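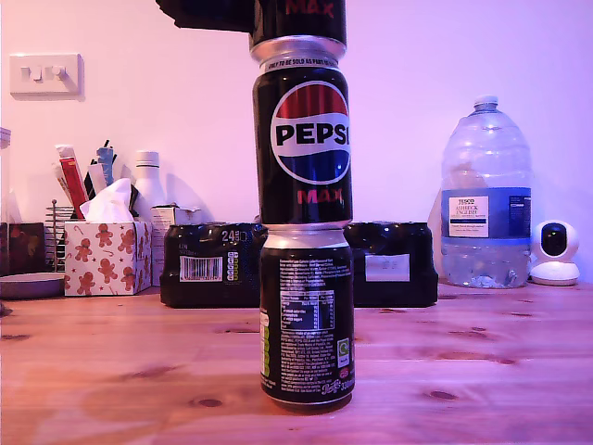
Pepsi Max, three cans high.

Filed under: Home & Kitchen > Small Appliances

Coltton drinks fridge, four months of use

I bought the Coltton small fridge for my home office in April, after the old one from Brutley started to leak on the floor. I work upstairs and the kitchen is downstairs, and I drink too much soda, so a second fridge was for me not a luxury. I paid 200 dollars, delivery included.

First, the space. The shop page speaks of "generous capacity" but gives no number of cans. The two shelves are wire, and one can be moved to 4 different heights. If you keep it in the middle, standard cans stand up with room above them, but not enough room for a second layer. I took one shelf out completely and now I stack. The bottom of a can sits well in the rim of the can under it. Tall bottles go only in the door, and the door rack is a little weak for glass.

The cooling is good but slow. Warm drinks that I put in after breakfast are ready by lunch. The dial has no degrees, only small dots, and I needed two weeks to find the right dot. On the highest setting, a yogurt at the back froze.

The noise is my biggest complaint. The compressor starts with a knock, then there is a low hum. During a phone call I don't hear it, but when I read, I do. I put a piece of cork under the feet and it became better.
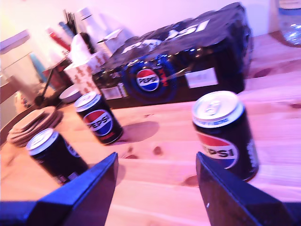 Black Pepsi cans on a pine table.

Cleaning is easy, the door seal comes off and goes back without tools. The handle can be changed to the left side, but the screws are soft, so use the correct screwdriver.

I looked also at the Fujimoto, which cost 100 dollars more and has a glass door. For an office I prefer that visitors don't see what I drink.

I give it 4 stars of 5. For a bedroom I would not buy it.

Comments

Lurdes Seixas
Mine knocks too! Check that it is level, I turned the front feet a little and the knock is much softer now.

tredent_owner
Does the light stay on when the door is open a long time? On my Tredent it goes off and I hate it.

pkm
Thanks for the note about the screws, I already ruined one.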